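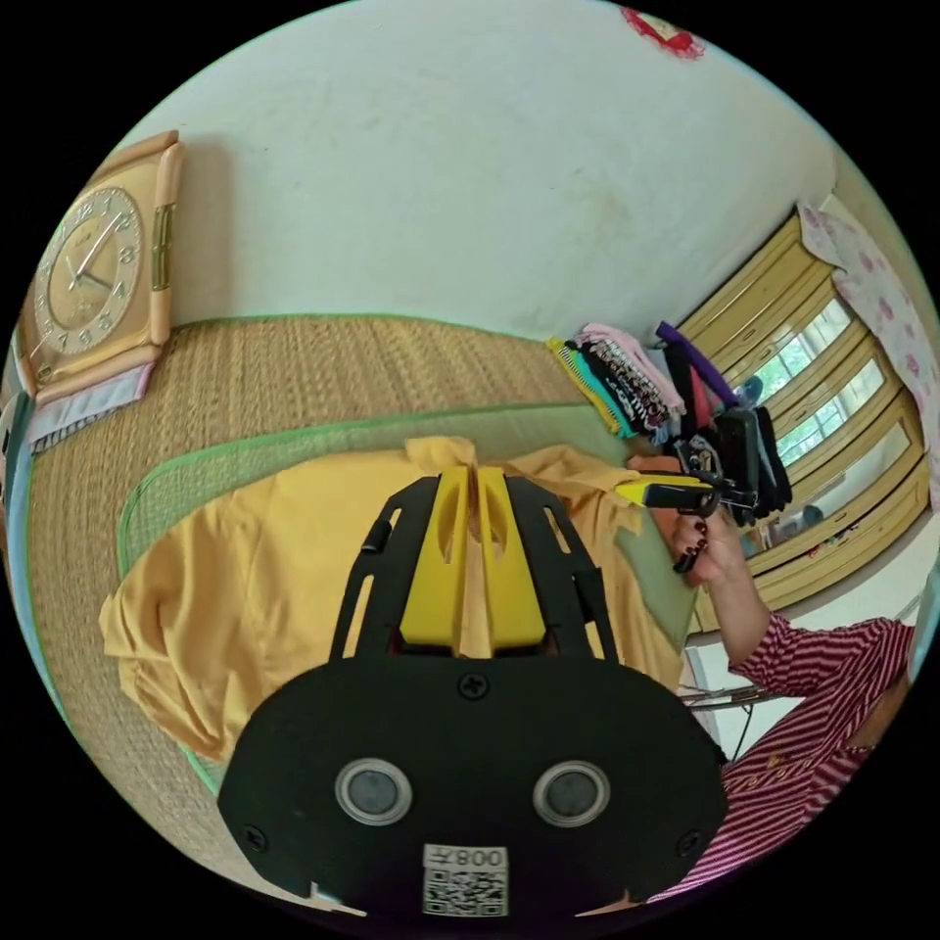
Photo: Aaliyah Leclerc

I have spent most of this month on one question: how to cut a garment folding demonstration into segments that a policy can learn from. The usual approach in our code, which we call Dorker, is to cut by time. Every demonstration is sliced into fixed windows and the policy predicts the motion inside each one. That works for pick and place. It works badly for cloth, where a long stretch of small pulls can matter more than the fold itself.

Ebuka Uzor suggested cutting by grip state instead. Both grippers are hand-held and both report finger opening, so there are four joint states: both open, left closed, right closed, both closed. A new segment starts whenever the joint state changes and holds for 800 ms. Anything shorter gets merged into the segment before it. I tried lower thresholds, and the regrasps broke everything into crumbs.
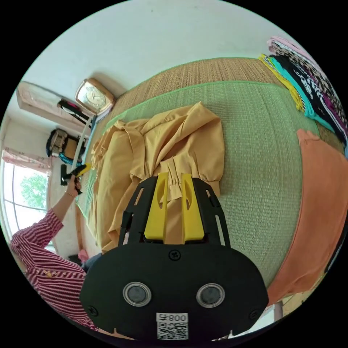
Fingers closed on a fold of the yellow garment, near the gathers.

The pinch state is where most of the trouble sits. A closed reading says that the fingers met. It does not say how many layers of fabric are between them, and on a crumpled garment the answer changes what the next move should be. Yasmine Mansour labeled layer count by hand on a subset of the clips, one or 2, and left it blank when she could not tell from the view. The blanks turned out to be useful. The policy trained with them as a third class was less eager to lift after a bad grasp than the one trained without them.

The second problem is flattening. When the cloth is on the mat and the fingers only press or drag, the joint state may not change for a long time, so the whole flattening phase lands in a single segment. I now add a cut when the gripper reverses direction along the mat. It's crude, and it depends on the pose track being clean - on the Skernberg clips it was not, and I left those out.
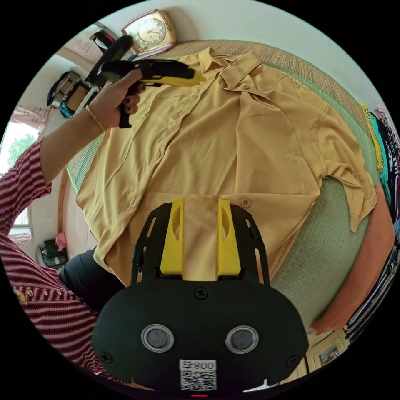 What changed in the results

Grip-state cuts beat fixed windows on the first fold and tied on the last one. Sleeves are still the weak spot for both. Meriem Ghoneim is rerunning the comparison with a different seed before we put numbers on it. Next I want to try the layer label as an input to the cut itself, so that a regrasp which goes from one layer to two opens a new segment even if it is short.

December 1, 2022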